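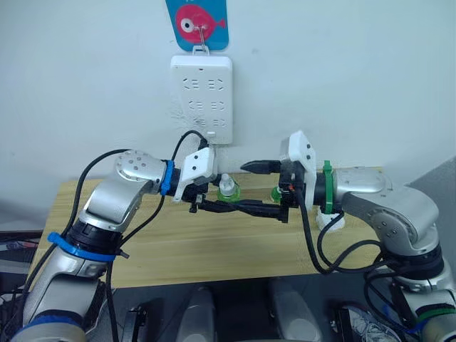
The delegation visited the Prundance laboratory to assess whether two-armed machines are ready for household chores. Ademir Lopes received the group and set out the program: handling cables near a wall outlet and gripping plastic bottles.

Rigid goods are the easier case. A smooth, rounded bottle still calls for careful placement of the fingers.
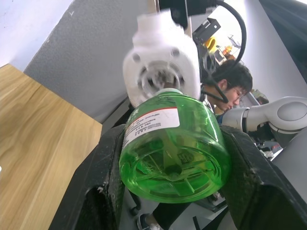
Page last changed: 10/24/23

Cables remain the harder case. They bend between the grippers, and the plug must be turned to face the socket. The laboratory reports 3,137 recorded attempts since January, with 87 percent of bottle grasps rated acceptable. It gave no figure for cables.

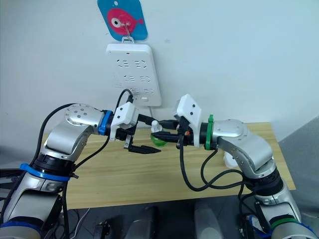 Washington Aguiar remarked that a home user would not wait 15 minutes for a lamp to be plugged in, and that shop-floor use should come first. The delegation shares this view and will request cable results before its next visit.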